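I have been meaning to write about the drying mat for ages, so settle in, this one is going to take a few posts.

When I moved into the Clondness apartment I had a proper dish rack, one of those two-story things with a drip tray underneath, and it took up so much counter that I was chopping onions on top of the bread box. It also grew a pink ring in the corners no matter what I did to it. Out it went in June and I have not missed it once.

What I have now is a quilted mat from Pomgate, white with little trees and birds and mushrooms all over it in pale pink and blue. I went in for a plain gray one, I really did, and then I saw the birds and that was the end of that.

The mat goes down first and the tools come over next, holder and all. Wooden spatula, slotted spatula, the spoon with the curved handle, the metal turner. My whole cooking life fits in one black pot, which is either sad or very efficient depending on the day.

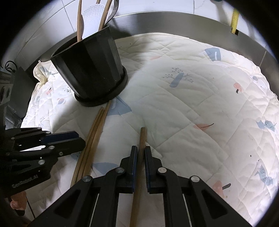
I used to keep all of those in a drawer, by the way, and the drawer jammed every single time because something had turned sideways. If you have a drawer like that you know the exact wiggle I mean – hand in flat, push down, pull, say a word. Standing everything up by the stove cured it overnight.

The one thing I would say about holders is to empty them right out now and then. Crumbs get down there. I don't know how, I have never once put a crumb in mine on purpose, but tip it over the sink and see what you get.

Somebody asked under my last thread what I do about chopsticks, and the answer is that I lay them flat until they are bone dry and only then stand them up. Wood that goes into a pot damp gets that gray fuzzy end and then it's good for nothing but staking tomatoes. My mother has 50 pairs, for a household of two, and I would like it noted that I stopped well short of that.

Same goes for the rice paddle, even though it's plastic. Rice starch is basically glue, so I soak it while we eat and it wipes clean with a thumb. If you leave it until morning you will be out there with a butter knife, and I speak from experience. 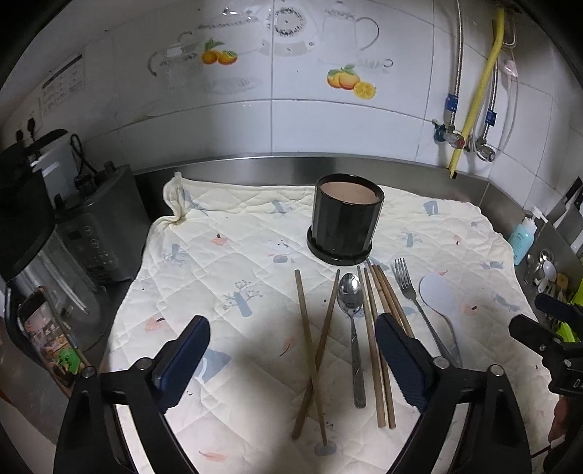
CLONDNESS, June

Evening now, back with a cup of tea and the rest of it. A few of you wanted to know about washing the mat. Mine goes in with the dish towels on warm and then over the back of a chair. No fabric softener, please – it makes the cotton ones slide the water around instead of soaking it up, and I'd guess the same for the others.

It does like to bunch up at the back. I smooth it down and by the next time I look it has crept into a fold again, so I have made my peace with it.

I have my eye on a second one from Giletard so there is always a spare when the first is in the wash. They had a lemon pattern and a sort of fern, and I have been going back and forth on it for almost a week. If anyone has the fern one, tell me whether it fades.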